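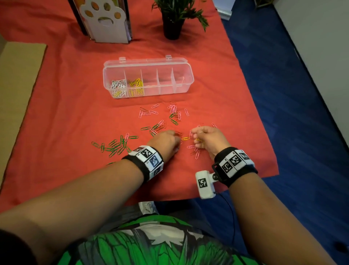

Before any paper is filed, it has to be sorted, and the sorting should be finished before a single folder label is written. Offices that reverse this order usually end up with folders for records they do not have and no folders for the records they do. Set aside a clear working surface for the purpose. A plain cloth in one strong color, such as salmon red, makes small items like colored paper clips easier to find and keeps loose sheets from sliding. Use both hands when taking up clips from a scattered pile, as they catch on one another and on the corners of thin paper.

This page sets out the procedure used by the Bowen Records Office for sorting, clipping and filing paper records received from its branch locations in Virden and Flinthorpe. It is intended for new clerks, and for staff of other departments who have been asked to prepare their own files for transfer.

What you will need

Letter-size folders with plain tabs
Paper clips in several colors
A small box with separate compartments for the clips
Soft pencils (pens are not permitted at the sorting table)
Transfer sheets, Form 513
Storage cartons

Step 1. Remove old fasteners

Take out all rubber bands, binder clips and rusted staples. Rubber bands that have dried onto the paper should be lifted gently from one end with a thin spatula. Do not pull. If a staple will not open easily, leave it in place and note it in pencil on the transfer sheet.

Sheets held together by an old fastener belong together until you have a good reason to think otherwise. Place a folded strip of scrap paper around them as soon as the fastener is removed.

Step 2. Make the first sort

Divide the papers by the activity that produced them: correspondence, accounts, property, personnel. The size of the paper and the department that happens to be storing it are not useful guides. A receipt attached to a letter remains with the letter.

Papers that do not fit any group go into a pile marked "Unplaced." This pile is reviewed at the end of the day, and most of what is in it will by then have an obvious home. Do not create a new group for a single sheet.

Step 3. Clip by status

The color of a clip shows the status of the papers it holds. Branch offices formerly used their own color schemes, and cartons received from Flinthorpe may still reflect this. Remove those clips and start again using the following key.

Silver or white: complete, ready to file
Yellow: date missing or uncertain
Green: waiting for a matching document
Pink: restricted, supervisor to review

Apply one clip to each set, at the upper left corner. A set thicker than a quarter of an inch should be divided in 2 and each part numbered in pencil on the back of the last sheet.

Keep clips of different colors apart. Return them to the proper compartment at the end of each session — a mixed supply is the most common cause of papers being given the wrong status.

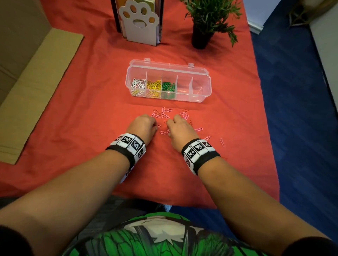 Compartment box for clips, with pink clips scattered in front of it.

Step 4. Arrange within each group

Correspondence is arranged by date, with the earliest letter at the front. Accounts are arranged by fiscal year and then by account name. Property records are arranged by street, then by number. Personnel records are arranged by last name and are handled only by clerks who have signed the confidentiality form.

Undated letters are placed at the end of the year to which they most likely belong. Write the estimated year in pencil within square brackets. If no estimate can be made, place the letter at the back of the group with its yellow clip on.

Step 5. Label and folder

Write the folder title in pencil first and have it checked. A title consists of the branch, the group and the dates covered, in that order. Avoid "General" and "Miscellaneous," neither of which will help the person who requests the file later.

Do not overfill. When the papers no longer lie flat, begin a second folder and repeat the title with the number 2 after it.

Colored clips are taken off when the folder goes into permanent storage. Metal clips leave marks over time, and the status they show will be out of date. Pink is the exception: the supervisor removes these clips personally and initials the transfer sheet.

Step 6. Complete the transfer sheet

Form 513 lists every folder in the carton. Enter the titles exactly as they appear on the tabs. One copy goes inside the carton on top of the folders, and one is sent to the Records Office. Cartons built on the Brasteck shelving plan hold 11 folders of ordinary thickness. Leave enough room for a hand to reach in.

Cartons are collected at 2 in the afternoon. Those without a completed sheet will be left at the branch until the next collection.

Requests for forms and folders should be made through the supply desk before the end of June.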